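Oiling a pale table – how often??

Postier
Got a light wood table off my aunt, had it since October. She oiled it every 6 months, like clockwork. Bloke at the shop says once and leave it. Who's right? Kids eat at it, so it gets a hammering.

Hirkska
Your aunt. Thin coat, wipe off the extra, leave overnight. Job done.

Samarakoon
Disagree. Oil turned mine yellow. Took me 2 weekends to sand back and I still see it every time the sun's out. Hard wax or nothing imo

Hirkska
Which oil though? Linseed goes yellow, everyone knows that. Get one for pale woods, has a bit of white in it.

Samarakoon
It WAS the one for pale woods. Paid extra for it.

Archana Nautiyal
You might both be right, depends what's on there already. Postier – put a drop of water somewhere out of the way. Sinks in, it wants oil. Sits in a bead, leave well alone. I've done ours maybe twice in all the years we've had it.

Postier
Done that just now, sort of in between? Sank in after a good few minutes. Helpful lol

Archana Nautiyal
Then it's due but not desperate. Light rub with 500 grit first, always along the grain. Dust off properly or you'll seal the bits in. And do the underside too, they can warp if only one side gets done.

Hirkska
Never done an underside in my life and nothing's warped

Kindura
Lay the oily rags out flat outdoors afterwards, dont leave them scrunched in the bin. They can catch fire on their own. Not joking.

Postier
Didn't know that, ta. Going with a pale oil, one thin coat, underside if I can be bothered. Samarakoon what wax did you end up with, in case it goes wrong?

Samarakoon
Clear matt one, tin's in the shed, will look tonight. Colour I was after is like this

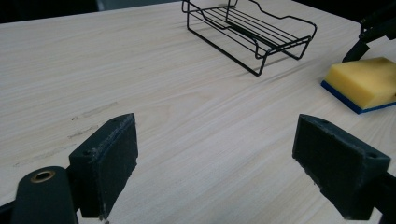 pale top, fine grain, bit of a sheen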